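**Laundry room reopens at Tasside**

The shared laundry room at Tasside is open again, and it is a real pleasure to report that it's better than ever! The machines are front loaders, the floor is a smart streaky grey, and from November residents can book a two-hour slot at any time from 7 in the morning. 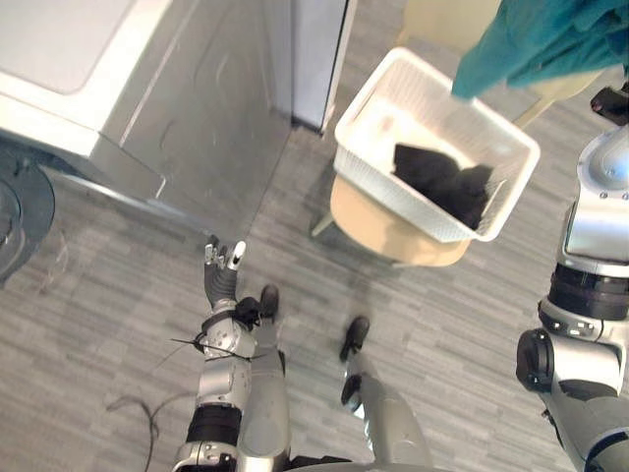 Sunee Kongkaew, who had waited all summer with a growing heap of towels at home, was first through the door on opening morning. "I did three loads and stayed for a chat," she said. "I'd forgotten how nice it is to get it all done in one go."

Baskets are now kept in the room for everyone to use, so you can leave your own at home and bring your clothes down in a bag. They're light plastic ones with holes in the sides — easy to carry and easy to wipe out. Please put them back when you've finished, and do check the bottom for stray socks (Ottar Moen is already missing two). 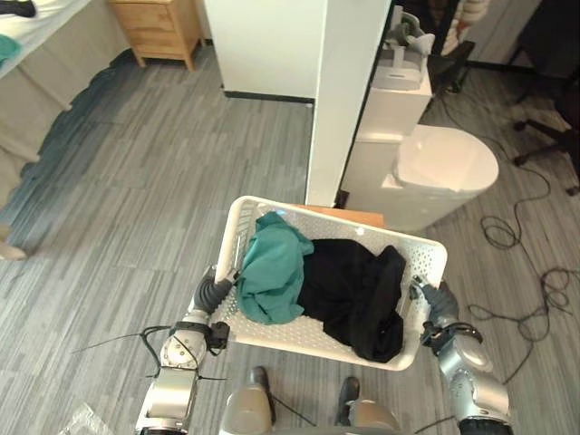
The work cost £1783, with £716 of that raised at the spring plant sale, which was a brilliant effort by everybody who baked, potted and carried tables. Revathi Nadar has drawn up the new booking sheet and it's up by the door. There are 20 slots a week to begin with, and more will be added if they fill up.

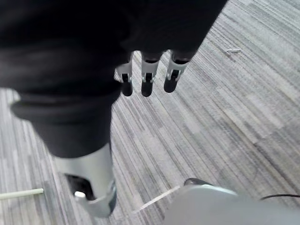 Tsegereda Kumsa is also starting a mending hour on the first evening of each month, for loose buttons, dropped hems and anything else that comes out of the wash needing a stitch. Bring your own thread if you want a particular colour. Tea provided!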